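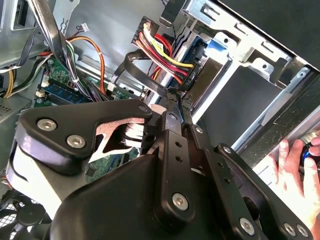
N° 7 — page 2

Section flag de Clilholm : où en est-on ?
Rapport d'avancement à la Fondation Gitstead
30 janvier

Chère Yurani Giraldo, bonjour à toute l'équipe,

Je vous avais promis un point de mi-saison un peu plus vivant que le tableau de l'automne (je l'ai relu, il était franchement sec), alors je reprends les choses dans l'ordre où elles me viennent. Les justificatifs partent à part, par courrier, avec les copies des factures.

Le gros morceau, ce sont les licences. On a 64 licenciés en flag à la date de ce rapport, jeunes et adultes confondus, et le groupe qui a le plus bougé est celui des collégiennes. Je ne m'y attendais pas du tout ! Quand on a déposé le dossier, on misait surtout sur les garçons qui attendaient d'avoir l'âge du casque et des épaulières. Ils sont venus, certains sont repartis au foot à l'automne, c'est la vie. Les filles, elles, sont restées, elles ont amené leurs copines, et maintenant elles réclament un créneau à elles. Je n'ai pas encore de réponse à leur donner et elles me le rappellent à chaque échauffement.

Côté terrain, on partage toujours la pelouse du stade de Driddale avec le rugby. L'entente est bonne. Les lignes au sol, un peu moins : entre leur traçage et le nôtre, nos receveurs ont passé l'automne à demander où était la touche. On a fini par acheter des plots plats et des rubans de marquage qu'on déroule avant la séance et qu'on range après. C'est long à installer quand il vente, mais les petits s'y retrouvent et les arbitres stagiaires aussi. Cette dépense-là n'était pas prévue sous cette forme, je l'ai imputée sur la ligne « petit matériel » comme vous me l'aviez conseillé au téléphone.

Le programme Kamel, maintenant. Pour ceux qui n'auraient pas suivi chez vous : c'est le nom qu'on a donné à notre parcours pour quarterbacks débutants, et il s'adresse à tout le monde, y compris à ceux qui n'ont jamais lancé un ballon ovale. On travaille d'abord la prise en main, puis les appuis, puis la lecture d'un seul côté du terrain. Un seul côté, j'insiste, parce que l'an dernier on voulait aller trop vite et les gamins lançaient au hasard dès que la défense bougeait. Cette saison on a gardé le même petit cahier de jeux pour tout le monde, sept combinaisons, pas une de plus, et je trouve que les matchs y ont beaucoup gagné. Les adversaires finissent par les connaître, bien sûr. Tant pis, nos joueurs aussi les connaissent, et pour une fois ils savent où courir !

On a joué deux plateaux à l'extérieur avant la trêve. Au premier on s'est fait balader, il faut le dire, surtout sur les courses extérieures : nos défenseurs regardaient le ballon et oubliaient les hanches, donc les drapeaux restaient bien accrochés à la ceinture d'en face. Au second, on a été nettement plus disciplinés et on a gagné un match, perdu les autres de peu. Le retour en minibus a été bruyant, je m'en souviens encore. Le transport reste notre souci principal, d'ailleurs. Les parents conduisent volontiers, mais quand le rendez-vous est fixé très tôt et loin, il manque toujours des places, et c'est la même poignée de familles qui s'y colle.

Pour l'argent, voici où j'en suis. Le matériel de jeu (ballons taille junior, ceintures, chasubles) est acheté et payé. L'inscription des deux éducateurs à la formation fédérale est réglée aussi, l'un a terminé la partie théorique, l'autre a dû décaler à cause de son travail et la reprendra au printemps. Il nous reste près de 510 euros sur la part « déplacements ». J'aimerais les garder entiers pour la phase finale régionale, si on s'y qualifie, et sinon pour le tournoi de juin. Dites-moi si cela vous convient ou s'il faut un avenant — je préfère poser la question avant qu'après.

Un mot sur les écoles. L'idée de départ était d'intervenir dans les classes de cours moyen de Clilholm sur le temps du sport scolaire. Ça se fait, mais moins régulièrement que je ne l'avais écrit dans le dossier. Le gymnase a été indisponible une partie de l'automne et les enseignantes ont dû rattraper la natation, qui est obligatoire, elle. Les séances qu'on a pu tenir se sont très bien passées. Le flag a cet avantage énorme : pas de contact, pas de gabarit idéal, et la gamine la plus menue de la classe devient imprenable dès qu'elle comprend qu'elle a le droit de changer de direction. Les maîtresses m'ont demandé une fiche simple avec les règles, je l'ai rédigée pendant les vacances et elle circule déjà dans l'école voisine, sans que j'aie rien fait pour.

Ce qui n'avance pas, je vous le mets aussi. L'arbitrage : on manque de monde, et les jeunes qui ont essayé se sont découragés après quelques remarques venues du bord du terrain. J'ai réuni les parents pour en parler, calmement, et j'ai demandé que plus personne ne s'adresse à l'arbitre à part le coach. On verra au prochain plateau. L'équipe adulte mixte, ensuite : elle existe sur le papier, elle s'entraîne quand elle peut, elle n'a pas encore joué un match officiel. J'avais été trop optimiste dans le calendrier et je préfère vous proposer de repousser cet objectif à la saison prochaine. Le site du club a pris du retard lui aussi, les résultats de l'automne n'y sont toujours pas tous.

Pour la suite, la reprise se fait en douceur, avec de la motricité et du travail de réception en salle tant que la pelouse est trop grasse. Dès qu'on ressort, je veux passer du temps sur la défense de zone, que les plus grands réclament, et sur les remises de jeu après un ballon mort, où l'on perd bêtement du terrain. Driddale nous a proposé de recevoir un plateau au printemps. J'ai dit oui un peu vite (vous me connaissez), il faut maintenant trouver des tables, une sono qui marche et de quoi nourrir tout le monde. Si quelqu'un de chez vous veut passer ce jour-là, les jeunes seraient ravis, et moi aussi. Je vous donnerai la date dès que la ligue l'aura validée.

Il me faudrait de votre part, si possible avant la fin du mois prochain, une réponse sur le report de l'équipe adulte et sur l'usage du reliquat des déplacements. J'aurais aussi besoin du logo Gitstead dans une version lisible en petit pour les nouvelles chasubles, celui que j'ai devient une tache dès qu'on le réduit.

Merci encore pour la confiance, et à bientôt au bord du terrain,

Le responsable de la section flag, Clilholm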